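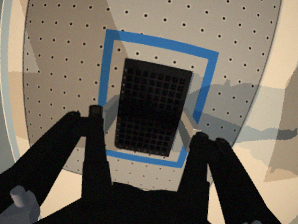 3 min read

Sea slug photosynthesis

Sea slug photosynthesis, known also as kleptoplasty in sea slugs, is the ability of certain marine slugs to take chloroplasts from the algae they eat and to keep them working inside their own cells. It is found mostly in the group Sacoglossa. The best known species is Elysia chlorotica, a green slug of salt marshes on the Atlantic coast of North America.

Mechanism

A sacoglossan slug has a single row of teeth. With one tooth it opens the cell of an alga and sucks out the contents. Most of this material is digested in the usual way, but the chloroplasts are taken up by cells which line the gut. The gut in these animals has many fine branches and reaches into almost every part of the body, so the slug becomes green.

The stolen chloroplasts continue to fix carbon when there is light. In some species they stop after a few days. In others they remain active for several months. The chloroplasts do not divide in the slug and they are not passed to the eggs, therefore each young animal must feed on algae to get its own.

The question of benefit

For a long time it was written that the slugs live from sunlight like plants do. Later experiments made this less certain. Slugs of some species which were kept in the dark lost weight at a similar speed as slugs kept in the light, and it was proposed that the chloroplasts serve more as a food store that is digested slowly. Other studies found that carbon fixed in the chloroplasts does reach the tissues of the animal, also the reproductive organs. Both views have supporters, and the answer may be different from species to species.

Gene transfer

A chloroplast in a plant needs many proteins which are coded in the cell nucleus. Because of this it was suggested that slugs had received algal genes into their own DNA. Work on egg DNA did not find good evidence for it. A simpler explanation is that chloroplasts of certain algae are unusually robust - they carry some repair genes themselves, and can stay in use longer without help.

Keeping and study

The animals are difficult to keep, as many species accept only one or two kinds of algae. At the Duditton marine station, Gobnait Coughlan kept a colony of 38 slugs at a light period of 14 hours per day. Her notes, edited afterwards by Áine Rafferty, contain 1,181 entries and are held in the Keltstead library. They deal mainly with feeding and water changes.

See also

Chloroplast
Coral symbiosis
Horizontal gene transfer
Spotted salamander (algae in eggs)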